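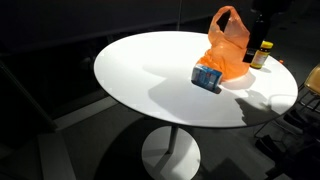 DATA CARD / GROCERY UNPACKING

Nostley Table Set: small groceries and the bags they come home in

Maintained by Marleny Valderrama and Fidelina Correa
Last edited June 3, 2021

Hello, and thank you for stopping to read this before opening the folders. We know most people skip straight to the download, and we do it ourselves, but this set has a few habits of its own and you will have a nicer time with it if you know them first.

What the set is about

Nostley is a collection of pictures of everyday shopping on its way out of the bag. We started it in January, when Fidelina was trying to write household lists for a pantry app called Fladuvon and kept running into the same trouble: every grocery picture she could find was a studio picture. The cans stood in a row with their labels facing front, and the bag, if there was one at all, was a crisp paper one with a baguette sticking out of the top. Her own kitchen has never looked like that (mine neither!), so we decided to make something closer to what lands on a table on an ordinary afternoon.

There are 829 pictures in this release, sorted into 40 folders. Each folder is one shopping trip's worth of things, and we call that a "haul" all through the notes. A haul might be a bag, a carton, a jar and a bottle, or it might be bigger, but it always has at least one bag in it, because the bags are what we care about most.

About the bags

Thin plastic bags are wonderful and maddening. They slump, they crease, they let light through in one place and go quite dark in another, and a handle will sometimes stay standing up all by itself long after you'd expect it to flop over. The orange ones are our favorites. The color changes so much from fold to fold that Marleny first labeled a single bag as two different ones, and we had to go back through a whole folder to put it right. Please don't color-correct them before you've looked at them as they are.

A bag is labeled "bag" whether it is full, empty, or somewhere in the middle. We don't guess at what's inside. If you can't see it, it isn't in the label file.
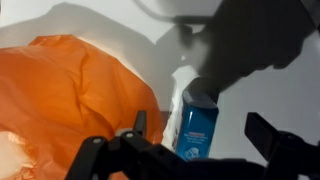

Orange bag with a blue container standing beside it, labeled "container, blue."

About the other things

We went back and forth on how fussy to be with names. In the end we settled on the plainest word that a person walking past the table would use. A carton is a carton, even if you have a strong feeling that it's juice. A jar with a yellow screw cap is "jar, yellow cap," and a tall dark bottle is "bottle, dark," and we leave it at that unless the label can be read without squinting. Where the two of us couldn't agree on bottle or box, we wrote "container" and moved on to lunch.

Things lying on their sides are marked "tipped." It doesn't mean anything went wrong, only that the item isn't upright.

The table

The first folder uses a round white pedestal table, the kind you'd sit at in a café. Its pale top is kind to small items, and it also shows every shadow, some of them very sharp. Shadows are never labeled as objects. We had a long talk about this with our friends on the Mishra pantry project, who do label theirs, and we still like them very much.

How the files are laid out

hauls/ has one folder per haul
labels/ has one plain text file per picture, with the same name as the picture
notes/ has our scribbles, which are uneven, sorry
voka_list.txt is the word list, borrowed from Fidelina's old Voka recipe cards and trimmed to 50 words

If a picture and its label file disagree, trust the picture and write to us.

Known problems

Two hauls have label files in the older format, with the color before the item ("blue container" in place of "container, blue"). We'll fix those in the next release. The word "jug" is in the list but isn't used yet. Brand names are left out nearly everywhere, so this won't help you much if you want to tell one brand of pickle from another.

Using it

You may use the pictures and labels for anything you like, at home or at work. If you do something with them, do send a note to Marleny, who reads them all, and tell her which haul you used.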